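Making a sorting board for shape blocks

A set of small plastic shape blocks is easier to use on a board of its own. The board gives a level surface, marks the limit of the activity and can be lifted away at the end. These notes cover preparing the board and laying out a first sorting exercise. Allow an afternoon, plus overnight drying.

Choosing the board

Use a single flat piece of pale timber. A strong colour underneath makes yellow pieces harder to pick out. Figure and small knots do no harm provided the face is sound. Check for twist by pressing each corner in turn on a level table; if the board rocks, choose another. Ours came from the offcuts rack at Lukness.

Preparing the surface

1. Sand both faces along the grain with 120 grit, then 180, then 240.
2. Take the sharp edge off all round with 240 grit on a block. End grain needs more passes than the faces.
3. Wipe with a barely damp cloth, leave to dry and sand lightly once more.
4. Apply 2 thin coats of a water-based matt varnish suitable for toys. Leave the first overnight.

Gloss varnish reflects overhead light and lets the pieces slide. Oil is workable but needs renewing — we went back to varnish after one winter.

Laying out the blocks

Choose shapes that appear in more than one colour, such as stars and cylinders, and add a few that appear once. Repeated shapes are what make the exercise worth doing, as a piece can then be grouped in two ways.

Set the blocks down with space between the groups. A few pairs may touch. Stand some on end and lay others on their sides, so that a cylinder is not always met in the same position.

First sort by colour. Return every piece to a mixed layout, then sort by shape. Keep the two rounds separate until both are done without prompting.

Care

Wash blocks in warm soapy water and dry them before storage. Wipe the board only; do not soak it. Resand at 240 grit and revarnish when the surface feels rough.
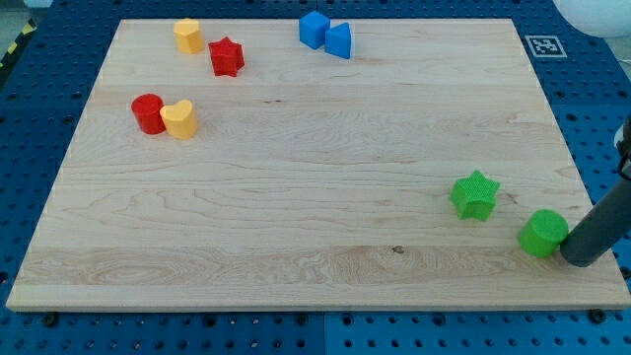 Mixed layout in four colours, with a star and a cylinder each in red and green.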